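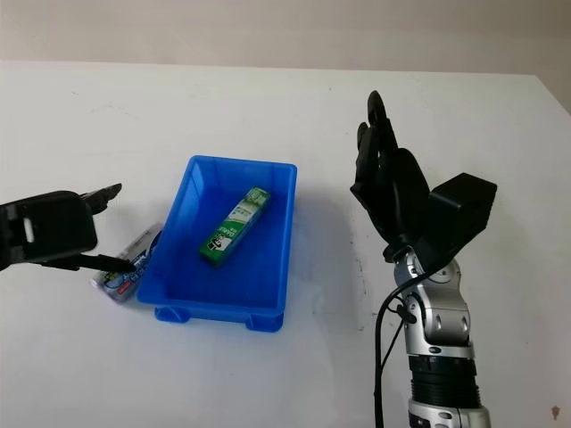 Grombridge households will be able to drop off unopened toiletries at the public library starting in February, under a plan the town council approved Thursday night.

The drive will collect toothpaste, soap, shampoo, deodorant and similar items for the food pantry on Danumari Street. The pantry has handed out canned and dry goods for years but has never had a steady supply of personal care products, which cannot be bought with federal food benefits.

"People come in for groceries and ask at the door if we have soap," said Hui-mei Wan, who runs the pantry. "Most weeks I have to say no."

The pantry served 878 households last year. A trial collection at the middle school in the fall brought in enough toiletries to last 13 days.

The council set aside $2,000 for shelving and for extra stock when donations run low. The vote was 6-1. Council member Booker Strickland voted against it, saying the money should have waited for the spring budget review.

"I have no problem with the pantry," Strickland said. "I have a problem with spending in pieces."

Fidel Ibarra, the library's director, said donations will be taken at the front desk during regular hours, until 9 p.m. on weekdays. Staff will not accept opened packages, hotel samples, razors without packaging or anything past its printed date. Prescription and over-the-counter medicine should go to the police station drop box on Gelance Avenue.

Residents who can't get to the library may call the pantry to arrange a pickup. Tin-yau Chung, a retired mail carrier, will drive the route on Saturday mornings.

Families do not need to show proof of income to receive toiletries, Wan said. Each household may take one bag per visit, and diapers will be kept separately and given out by size.

The council will look at the program again in the summer. It also approved repairs to the Lo Park footbridge, which will be closed to walkers until the work is done.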